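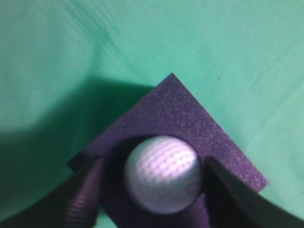

How does a gripper decide when to close on an object it can partly see?

In our setup it compares the latest wrist view with a learned estimate of fingertip-to-object distance on each side, and closes once both estimates agree within a tolerance.

Sorkmont manipulation notes
12th October

1/ Posting the short version of our recessed-grasp result. The task: take a ball out of a hole that is barely wider than the ball. The policy gets wrist camera input only, with no overhead view and no force sensor.

Reply 6 Share 15

2/ The object is a golf ball in a foam board on green cloth. Dimples give the network texture to work with, and the speckled foam gives it more texture than we wanted. Early models locked onto the speckles and ignored the ball.

3/ Fix for that: random recoloring of everything outside the ball mask during training. Crude, but the attention maps moved to the ball's rim and stayed there.

4/ Training set: 1,634 teleoperated grasps, collected at our Berkurthorpe lab. Board rotation was randomized, so the policy can't use the board's corners as a fixed landmark. A diamond orientation is as likely as a square one.

Reply 9 Share 6

5/ The hard part is the last stretch before closing. With the fingers open on either side of the ball, each gap is a thin dark strip. Shadow and recess look nearly the same to the network, and it tends to misjudge the gap on the darker side.

6/ We tried two heads. The first predicts a single "close now" probability. The second, which we call Brodstead, predicts the left and right gaps separately and closes only when both are inside tolerance.

7/ The single head closed early when the light came strongly from one side. Typical result: one fingertip lands on the rim of the hole, the other touches the ball, and the ball rotates in place.

8/ Brodstead waits longer and makes small lateral corrections first. Median cost is 15 extra control steps per grasp. We accept that – a slow grasp is cheaper than a reset.

Reply 15 Share 9

9/ Known limits. One ball size. One hole depth. Rigid fingers with ridged pads; smooth pads were dropped early and are not in the comparison. No claim about deformable objects.

10/ The baseline is the Rinaldi controller, retuned on the same data. It does well under even light and falls off with side light. Per-condition tables are in the appendix, including the runs where Brodstead never closed at all.

11/ Next: the same test with the lamp moved between attempts, then a shallower hole. Code goes up after the tables are checked again.

Reply 6 Share 9

This site uses cookies to remember your settings. Accept Manage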